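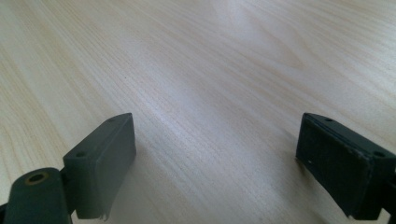 # The Slow Peeling of a Ragged Edge

The first complaint was about teaspoons. A hand-held gripper at Onus, a small workshop on the upper floor of an old seed merchant's in Kesine, had begun to let them go a moment after picking them up, and the person holding it assumed, as one does, that the fault was in her own wrist. She tried again with her elbow on the table, and then standing, and then with the other hand, and by the time the kettle had boiled she had a fair pile of spoons on the floor and a sore thumb.

I spent most of a week with the people at Onus, long enough to be trusted with the biscuit tin, and I had gone there expecting to write about something rather grander. They teach machines to do household jobs by doing the jobs themselves, over and over, with a pair of mechanical fingers held in the hand and a small camera looking down between them. Lay the table, clear the table, fold the tea towel, put the lid back on the butter. A single job is done hundreds of times before anyone feels it has been done enough, and the recordings go to a firm called Allov, whose arms in a warehouse across the river learn from them. It is patient work, and there is a good deal of humming.

What they really wanted to talk about, though, was the summer the grip went wrong, and once they had started I found I didn't want to talk about anything else either.

The teaspoons were in August. After them came a run of dropped pegs, then a glass tumbler that slid sideways and broke, and a splinter of it went into somebody's palm. It was a small cut (a plaster and a sit-down saw to it), but it was the first time anyone had been hurt, and the mood in the room changed. Up to then a dropped thing had been a nuisance. Now there was an accident book, brand new, with one entry in it.

They looked first in all the clever places. The software was rolled back by a month. The springs were changed, and the brass-coloured rings were cleaned and oiled and cleaned again because the oil had been a mistake. A spare set of fingers was ordered from Ishida, the supplier, and took so long to arrive that everyone forgot which fault it was meant to settle. One of the younger members of the team wrote a long and rather lovely report blaming the tabletop, whose pale shiny surface throws back the light in a milky patch, and which might, he argued, be confusing the camera. He was right that it glared. It made no difference to the spoons.

The answer was found by somebody packing up for the evening, who ran a fingernail along the bottom of one of the pads and felt it catch. The thin facing had begun to lift at the corner. It was a wisp of a thing, the sort of edge you would pick at on an old plimsoll, and pressed flat it looked perfectly sound. But when the fingers closed on anything narrow, the loose part rolled under, and whatever was being held sat on a little moving ridge. Broad things, boxes and mugs and folded towels, never touched that corner at all, and so for weeks they had gone up and down quite happily while the spoons rained on the floor.

By then there was the matter of the recordings. They had made 3,000 since the last time anyone could swear the pads were good, and each had to be watched. It took two people the better part of the autumn, with the blinds down and a shared blanket. In the end 530 were set aside because something slipped, and another 121 because the person holding the gripper had plainly learned to make up for it, tilting the wrist just so, in a way that would have taught an arm a very odd habit indeed. I watched a few of those myself, and once you have been shown the tilt you see it everywhere. Hands are obliging like that. They cover for a poor tool long before their owner notices.

Allov took the news well, I was told, though with a silence on the telephone that several people described to me separately. Some of the bad recordings had already been used. An arm across the river had been approaching forks at a slant since September, and the staff there had grown rather fond of it.

Things are done differently at Onus now. The pads are looked at under a lamp every morning, with the nail run along all the edges, and they are changed on a fixed day whether they seem to need it or not. Glass has gone from the cupboard, and the tumblers are plastic. When something is dropped twice, the work stops and the tool is checked before anybody is allowed to blame themselves, a rule the woman with the sore thumb insisted on and wrote out in her best capitals.

The old pad is kept in an envelope, pinned to the corkboard by the door, and on my last afternoon I was allowed to run my own nail along it. I missed the loose edge the first time and had to be shown where it was.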